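Buscar en los apuntes
Buscar
Tema 4. Percepción y planificación en manipulación con dos brazos
Febrero · Apuntes de Tahmineh Alipour, revisados por Aminu Ogbonna
Compartido 9 veces · 2 comentarios

4.1. Qué entra y qué sale del módulo de percepción

En el tema anterior dejamos el controlador de articulaciones funcionando a 200 Hz. Ahora hay que decidir de dónde salen las consignas que recibe. En la práctica de bloques, el módulo de percepción recibe la imagen de la cámara fija y la de la cámara de muñeca y entrega una lista de objetos. Cada entrada de la lista lleva clase (prisma triangular, cubo, prisma rectangular), color, posición sobre el plano de la mesa, orientación y un valor de confianza entre 0 y 1.

La altura no se estima. Se supone que toda pieza que no está en la pinza descansa en la mesa o sobre otra pieza ya conocida. Es una simplificación fuerte y falla cuando una pieza queda apoyada en el canto de otra; volveremos a ello en 4.4.

4.2. La cámara de muñeca

La cámara de muñeca se mueve con la pinza, así que cada detección tiene que pasar por la cadena completa de transformaciones: cámara, muñeca, base del brazo, mesa. Un error de un grado en la calibración cámara-muñeca apenas se nota con la pinza baja y crece con la distancia. Por eso el planificador de Lumura (la biblioteca que usamos en prácticas) da más peso a las detecciones cercanas.

Hay otro problema: los dedos y la pieza sujeta ocupan parte de la imagen. Si no se enmascaran, el detector registra la pieza agarrada como un objeto más sobre la mesa.

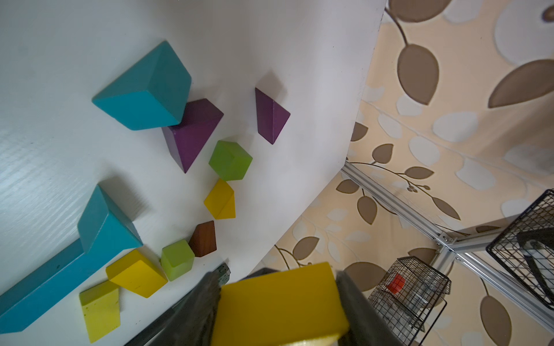

La máscara se calcula a partir de la apertura de la pinza, que ya conocemos por el codificador, y de la clase de la pieza agarrada. Se proyecta el modelo de ambos sobre la imagen y se descartan los píxeles que caen dentro, con un margen. En la entrega no vale una máscara fija dibujada a mano: deja de servir en cuanto cambia el tamaño de la pieza.

También se descarta lo que queda fuera del tablero. El suelo y las paredes de la celda llevan un estampado de hojas, y un detector por contornos encuentra ahí muchos candidatos. El orden correcto es segmentar primero el plano de la mesa y buscar piezas después.

4.3. Asociación entre cámaras

Las dos cámaras no ven lo mismo ni en el mismo instante. Cada imagen lleva su marca de tiempo, y la posición del brazo se interpola para ese instante antes de transformar nada. El búfer de estados guarda 1,000 muestras; a 200 Hz son cinco segundos, suficiente para cualquier retardo normal de la red.

La asociación se hace por coste: distancia en el plano más una penalización si la clase o el color no coinciden. El color se compara solo en tono. Entre un verde azulado y un azul, la luz de la celda basta para que una cámara diga una cosa y la otra diga la contraria, de modo que la penalización por color debe ser pequeña — la de clase, bastante mayor.

4.4. De la lista de objetos al plan

El objetivo se describe como un grafo. Los nodos son piezas con clase y color; las aristas son relaciones planas del tipo «debajo de» o «a la izquierda de», siempre en coordenadas de la mesa. Una figura con cabeza triangular y cuerpo rectangular se escribe en pocas líneas, y el mismo grafo sirve aunque la figura se desplace.

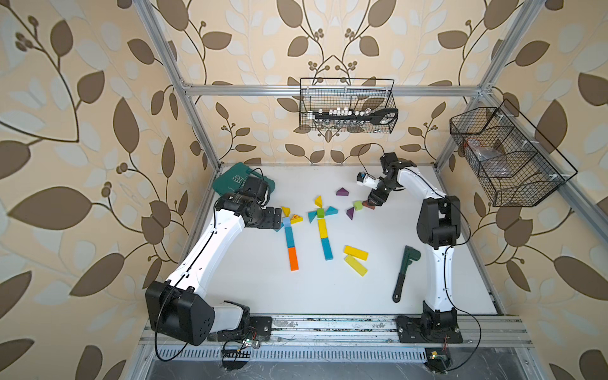 Figura 4.2. Celda de dos brazos con dos figuras de bloques sobre la mesa y piezas sueltas junto a la pinza derecha.

El planificador recorre el grafo y, para cada nodo sin asignar, elige una pieza libre compatible. Después decide el brazo. La regla de partida es la distancia a la pieza, con un coste añadido si la trayectoria cruza la zona central reservada por el otro brazo. La reserva caduca a los 900 ms si no se renueva; de lo contrario, un proceso caído bloquearía la zona.

Los objetos que no son bloques, como una herramienta de juguete o un estuche, entran en la lista con la clase «obstáculo». No se asignan a ningún nodo, pero sí cuentan para las colisiones.

Si una pieza aparece con orientación incompatible con estar plana (el caso pendiente de 4.1), el planificador la marca como dudosa y pide una vista de muñeca antes de intentar el agarre. Dos vistas dudosas seguidas la excluyen del plan.

4.5. Entrega

Se parte del repositorio Buvau, rama tema4. Hay que completar la función de enmascarado y la de asociación, y ejecutarlas sobre las 600 parejas de imágenes de la carpeta de prueba. Se entrega el código, el registro de ejecución y una página con los fallos encontrados, agrupados por causa. Quien use otro detector distinto del incluido debe indicar la versión.

Dudas sobre calibración, con Aminu Ogbonna. Dudas sobre el planificador, en el foro.

Lectura para el tema 5: capítulo de control de fuerza en los apuntes de Soltani, hasta el apartado de impedancia.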